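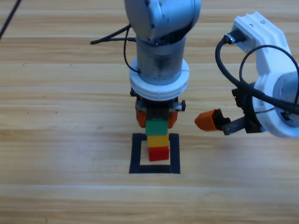 Barnitz library to close for floor repairs

9 March 2025

The Barnitz Public Library will close its main reading room for six weeks this spring while crews repair the floor and replace the heating pipes that run beneath it.

The library board approved the work at its February meeting after a leak near the periodicals section left several boards soft. The children's room, on the other side of the building, will stay open on its normal schedule. So will the front desk, where patrons can pick up holds and return books.

Library director Olga Ledesma said the pipes date from the last major renovation and had been patched more than once.

"We knew we would have to do this sooner or later," Ledesma said. "The leak moved it up by a year or so. I would rather close one room now than the whole building next winter."

The repair contract went to Dinivby, a local firm that also worked on the town hall steps. Crews will start at the north wall and work toward the windows. The company told the board it expects to save most of the old boards - only those near the leak and along one outside wall need to be replaced.

About a third of the adult collection will be out of reach during the work. Large print, new fiction and audiobooks are being moved to shelves in the hallway. Everything else will be boxed and stored on site. Patrons who need a boxed title can ask for it through the county loan system, and the library will not charge the usual fee for those requests until the room reopens.

The eight public computers are moving to the meeting room on the second floor. Time on each will be limited to 60 minutes when others are waiting. The meeting room will not be available for outside groups, and those with bookings have been contacted. The chess club and the tax help sessions will meet at the senior center on Kong Street instead.

Some regular visitors told the board they were worried about losing the quiet tables. Philomena Doherty, who uses the reading room most mornings, asked whether the work could be done in two halves so that part of the room could stay open.

Ledesma said the board had looked at that plan, but it would have added almost 60 percent to the labor cost and kept the noise going well into summer. A few study seats will be set up in the local history room, which can hold six people at a time.

Board member Gil-soo Lim voted for the project but said he wanted a written update every two weeks. He also asked that the old card catalog, now used for seed packets, be kept somewhere dry. The seed exchange will run from the front desk in the meantime, with a shorter list of vegetables than usual.

Due dates for books checked out before the closing will be extended automatically. The outdoor book drop will remain open at all hours.

A schedule of the work is posted at the front desk and on the library website. Questions can be left with staff or sent to the director's office.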